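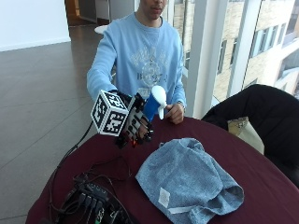
Hoy toca hilo de presupuestos, que sé que no es lo más emocionante de la robótica, pero me lo habéis preguntado varias veces y prefiero contarlo todo seguido. Lunes, 9 de junio de 2025, café en mano. Voy.

1/ En enero hicimos la lista de compras del año para captura de datos de mano. Salió muy corta y muy optimista: exoesqueleto, cubo de marcadores para el seguimiento y ya. Qué tiernos éramos :)

2/ Pedimos precio a dos casas, Pirneo y Skodano. Las dos muy amables, eso lo digo siempre. Pirneo incluía la calibración y Skodano la cobraba aparte, así que comparar los totales sin leer la letra pequeña no servía de nada (yo los comparé sin leerla, claro).

3/ Lo que se nos olvidó: los cables. Un exoesqueleto con cable pide un hub decente, alargos, bridas y un sitio donde dejar todo ese lío negro sin que se coma media mesa. En la partida de «varios» habíamos puesto 20 euros. Acabaron siendo 719, con el hub de repuesto incluido.

4/ Ojo también con los cubos de marcadores. Comprad el de recambio desde el principio, de verdad, que pedirlo suelto sale carísimo en portes y además te toca esperar.

5/ Los objetos, en cambio, son la parte feliz del presupuesto. Un ventiladorcito de mano, una toalla de rizo, cosas de casa que se agarran de maneras muy distintas. El mango cilíndrico es una prueba estupenda para los dedos y la toalla, arrugada, da una guerra tremenda. Eso sale casi regalado y le saco muchísimo partido.

6/ Y la mesa. Un mantel granate oscuro nos costó menos que una comida. Yo quería encargar un tablero especial con 1478 euros que quedaban libres y me convencieron de esperar. Gracias a quien me paró, de corazón.

7/ Para la segunda mitad del año estoy mirando un contrato de mantenimiento con Akinola. Piden 7 meses de permanencia, que me parece mucho para un equipo que todavía estamos conociendo. Si alguien ha firmado con ellos, que me escriba, ¡os lo agradezco un montón!

8/ La hoja de cálculo la tengo en una carpeta que se llama Winer, por el proyecto. La estoy limpiando un poco, que hay comentarios míos bastante desesperados en la columna F, y esta semana la comparto por aquí con las partidas separadas.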